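Stretching before bed deserves ten minutes of your evening

Most advice about stretching is aimed at people who already exercise. Runners hear about it, and so do lifters. The rest of us, who sit for a living and drive home afterward, get told to buy a better chair. I think that is backward. The people who would get the most out of a short daily stretch are the ones who never set foot in a gym.

I work for a freight office in Ustier, and my day is mostly phone calls. By last November my lower back was stiff enough that I was putting my socks on sitting down. I looked at the usual fixes. A fitness studio in Gurneo wanted $74 a month for a mobility class, paid up front. It may well be a good class. I never found out, because the drive is 26 miles each way and I know myself.

What I did was stretch on the bedroom rug before going to sleep. Calves, hamstrings, hips, then a slow twist on each side – ten minutes if I don't rush. I hold each position for five or six breaths and quit if anything hurts. After a few weeks the socks went back to being easy. I can't prove the stretching did it, but I have kept going and so has the improvement.

My complaint is with how the subject gets sold. Open any fitness app and you are asked to commit to a 100 day challenge, with badges and a chart. A habit this small doesn't need a chart. Miss a night and the chart makes you feel like you failed, and plenty of people stop right there. I would much prefer that doctors' offices handed out one printed page with four stretches on it. The clinic on Clegg Street used to do that and I still have mine, folded in a drawer.
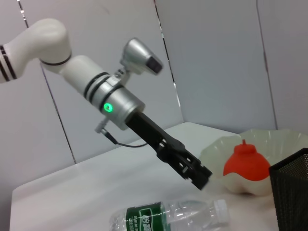

Do you need to warm up before stretching at night?

A few minutes of walking around the house is enough for gentle stretches, and a warm shower first helps if you feel stiff.

Equipment is the other thing I would skip, at least at the start. A strap is useful, but a bathrobe belt does the same job. Foam rollers are fine if you like them. I don't, and mine holds the closet door open.

Anyone with an injury or a bad disc should ask a physical therapist first. For everybody else, the rug is already there. Start with the calves, and leave your phone in the other room.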